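Gasholm Notes, March 2026

The pots, the flowers and the white tables

Regular readers will remember that in the last issue we promised a decision on table flowers. We have one. It's artificial flowers, they're yellow, and the matter is closed until somebody opens it again at the May meeting. 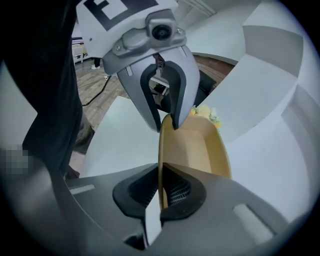 Fresh flowers had a good run. They looked lovely on the first morning, tired by the third, and by the second week they had become a sort of soup that everyone walked past with great respect. Last year we spent $1,140 on them, which came to light when the figures for the ground floor were read out and the room went quiet. The same meeting then spent 20 minutes on whether carnations count as a flower or a filler.

So we've gone over to the artificial sort. The pale yellow ones have a bit of green through them and they're quite convincing if you're on your way to somewhere else. One member has already watered hers. We'd ask that people don't, as the water has nowhere to go but the table.

On the pots. The tan ones with the mustard insides came from Zitance when it cleared out its shopfront, and we took the lot because the price was right and the ute was already there. Opinion on the colour is divided. Supporters call it warm. Others have mentioned school custard. They have the advantage of being open at the top, so you can get your hand in to clean them, unlike the tall blue things we had before, at the bottom of which there is still a teaspoon.

A few housekeeping points now that they're out in general use.

The pots are for flowers, or pens, or nothing at all. They have also been used this month for teabags, a phone charger, parking coins and half a muesli bar (wrapper folded over, so presumably the owner meant to come back for it). If the muesli bar was yours, it has gone.

If you need the whole table, lift the flowers out first, put them to one side and then move the pot. Picking it up by the rim with everything still in it is how we lost the arrangement in Room 203, which was found over a fairly wide area. Pots go back upright. We've seen several on a lean against the wall, like people waiting for a bus.

Dusting is the one job that artificial flowers bring with them, and it seems to have surprised us all. A soft paintbrush does it. The hairdryer from the downstairs bathroom also does it, on cool, provided you're happy for the dust to move to the next table along. Please don't put the flowers in the dishwasher. The top rack has been tried and the petals came out with an expression.

White tabletops show everything, as those who argued against white tabletops have been kind enough to point out. Cream cleaner leaves a haze, so use the spray under the sink and a proper cloth, and wipe beneath the pot while you have it in the air. The black chairs go back behind the tables at the end of the day. They were never meant to live in the corridor, where they have been catching people at shin height.

Sopacua has offered us a second lot of flowers at cost, in a shade it calls apricot. A sample stem is on the front counter. It may be apricot. It may also be the colour of the old Fultau brochures, which some of you will remember and some of you helped pulp. Have a look and put a tick on the sheet beside it, one tick each. The last sheet of this kind gathered 90 ticks from a membership a good deal smaller than that, and in what looked very like the same biro.

The blue vases are in a box by the back door and are free to a good home. You're welcome to the teaspoon as well, if you can get it out.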